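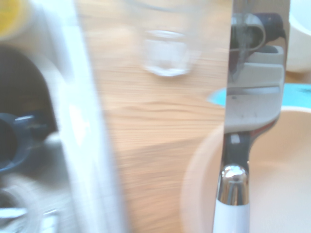 Slow it down, my sister said, before the arm had even finished its swing. She had her palms flat on the workbench and her chin nearly level with the clear glass. Slow it down or you'll be sweeping up.

I told her it was only at 60 percent.

"Sixty percent of what?"

Good question! I had no idea. The shoulder motor was a Torex, pulled out of a dead sign-cutting machine in Neltham, and the only paper that came with it was a parts list with 147 written on the back in pencil. We had argued over that number for a week. She thought it was a price. I thought it was a gear ratio, typed it in, and the arm moved like a living thing, so I considered the matter closed.

We'd named the arm Tai. It lived in the back half of the shared shop, between the kiln and somebody's canoe, and every evening in March we went down there after supper and asked it to do something with dishes. I loved those evenings so much. I loved the smell of the kiln, and the hum when the power supply came on, and the way Tai gave a tiny shiver before it moved, like a kid at the end of a diving board.

"Try 40," she said.

"It'll take all night."

"Do you have somewhere to be?"

I did not. I changed the line and hit enter, and Tai crept out over the wood as if it were crossing a room where a baby was asleep. The fingers opened. They were our fourth set, cast in Plastine in a mold I'd made from a butter tub, and I had sanded them until my thumbs went numb. They came down on both sides of the glass and stopped.

"Is it thinking?" she whispered.

"It's waiting for the pressure number."

"What number does it want?"

"Anything over 100."

She leaned over to read the screen -- she hates that screen, she says it's the color of soup -- and called them out for me. Thirty-one. Fifty-eight. Ninety. Ninety-six. I quit breathing. The kiln clicked. Then she yelled "A hundred and four!" right in my ear, and the glass went up, an inch, two inches, and hung there over the bench with the shop lights sliding around in it.

We jumped up and down like fools. She hugged me, then hugged the power supply.

The log said run 481. I copied it onto the wall in marker, next to the fire extinguisher, and when I turned around she had already pulled up her stool.

"Okay," she said. "Now how does it put it down?"

I looked at the code. I scrolled to the bottom of it, and then I scrolled back up.

"Get a towel," I said. "Hold it under there."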